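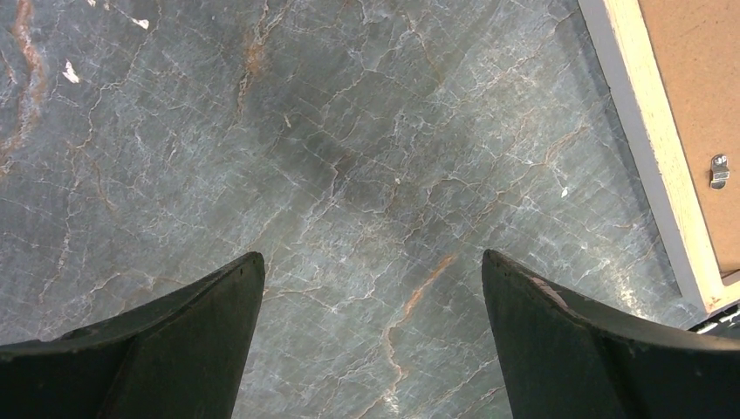 The stone before the trial, seen from the wrist.

The new fingers came from Zirnport in a flat box, with a letter that asked us to be patient with them. I read the letter two times. In Cetska we are not used to suppliers who write such things.

I had the evening turn at the bench. My work was simple to explain. I had to try the Zirnport fingers against the old ones from Trurkia, with the same arm, the same controller and the same small parts, and in the morning I had to say which pair we would keep. The Trurkia fingers had been with us since January. They were stiff and a little stupid, but they closed where you told them to close.

I started with the old pair. Eighteen picks, one after the other, and I wrote each result in the notebook with a pencil. They dropped a washer on the fourth pick and a short pin on the eleventh. Then I changed the fingers, tightened the screws, and sent the arm to its home position. It went slowly, the way my grandmother used to go down to the cellar, feeling for each step.

The controller is called Lã. The people who built it gave it this name because it means wool in their language, and they wanted it to be soft. It does not speak. It only shows a line of numbers, and when it is not sure of the force, the last number trembles between two values. After some months at the bench you begin to read this as a kind of mood.

With the new fingers Lã trembled for a long time. I waited. Outside, the tram went past, and the window made its small noise.

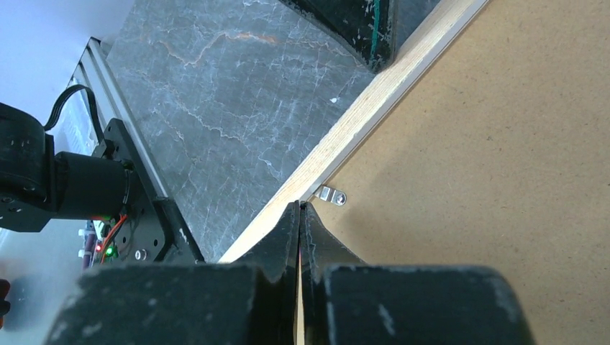
My own opinion about grippers is that you must judge them when they hold nothing. Any pair can look good with a part between the tips, because the part hides the mistake. So I closed them on air, at 12 newtons, then at 15, and I put my face near the bench. I had the wrist view open on the laptop beside me. The two tips met along one narrow line and made a point, just before the pale strip of wood, and the line was straight. I looked at the green light and the red light on the little board, both on, and I thought that I should go home. I did not go home.

I opened the fingers and closed them again. I did this 70 times. I had no column in the notebook for it, so I made one, and I gave it no title.

Near the end, the last number on the screen stopped trembling. It stayed on one value while the fingers opened, and it was the same value when they closed. I touched the table with my palm. I do not know what I expected to feel there.

In the morning they asked me which pair. I said the new one. They asked for the reason, and I turned the notebook around and showed them the column. The woman from purchasing followed it down the page with her finger, and when she came to the bottom she asked me what it measured.

I said that I was still writing the title.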